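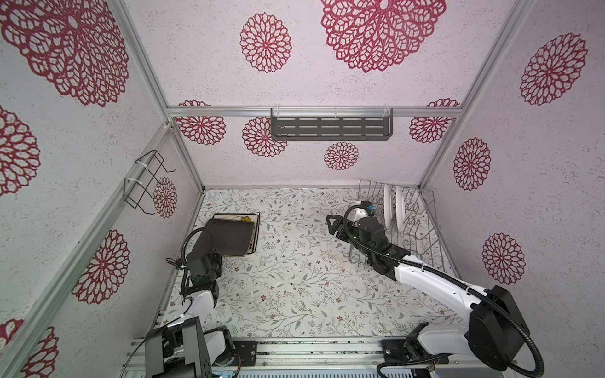
The Dishes Can Wait

I went to the open day at Skergate expecting to be frightened about my job. I came home thinking about my dishes.

Skergate is a robotics outfit on the edge of Genville, in a building that used to sell carpet. Once a year they let the public in, give everyone a sticker, and show what they have been up to. There was a line for coffee and a longer one for the booth with two robot arms and a dish rack.

I should say something about the walls of that booth. I had pictured white plastic, possibly a hum. What I got was big crimson flowers on every panel and little vines all over the floor, like my aunt's guest bathroom after a second opinion. A man behind me said he'd seen the same pattern on a shower curtain in Prestholm, and he sounded pleased for everyone involved.

Inside were two white plates standing in a wire rack, and over on the left a cutting board on top of a tray. One arm had its fingers near the plates. The other hovered by the board. They had the air of two guests at the end of a dinner party, each waiting to see if the other would really start cleaning up.

Our guide was Mwanaisha Mugo, who has the patience of a person who has explained the same thing to 100 strangers before lunch. She told us the team had spent 20 days on getting a plate out of a rack. Not washing it, mind you. Out of the rack. A kid asked how long it takes a person, and she said, very fairly, "Less than that."

I liked her for it. I have sat through the other kind of demonstration, most recently one in August put on by a company called Grube, where there was music, and a machine poured a glass of water behind a rope while a man in a headset told us the future had arrived. We were not allowed to ask the machine to pour a second glass. I have wondered about that second glass ever since.

Skergate had no rope and no music. The arms moved slowly, then stopped, then moved again. On one try a plate came up cleanly and people clapped. On the next the fingers closed on air, and people clapped harder. I think we were clapping for the arm the way you clap for a toddler in a school play, which may say more about us than about the state of automation.

My complaint with most talk about robots is that it skips this part. We go straight from the press release to the collapse of civilization, and the month spent on one plate gets left out. I would make every columnist who writes about the end of work stand at that booth for 2 hours. They could bring a sandwich.

Somebody did ask Mugo when she'd have one of these in her own kitchen. She said her kitchen was too small, and anyway she finds washing up relaxing. I don't, so I had hoped for a better answer. I drove back from Genville, looked at the sink for a while, and ordered a pizza.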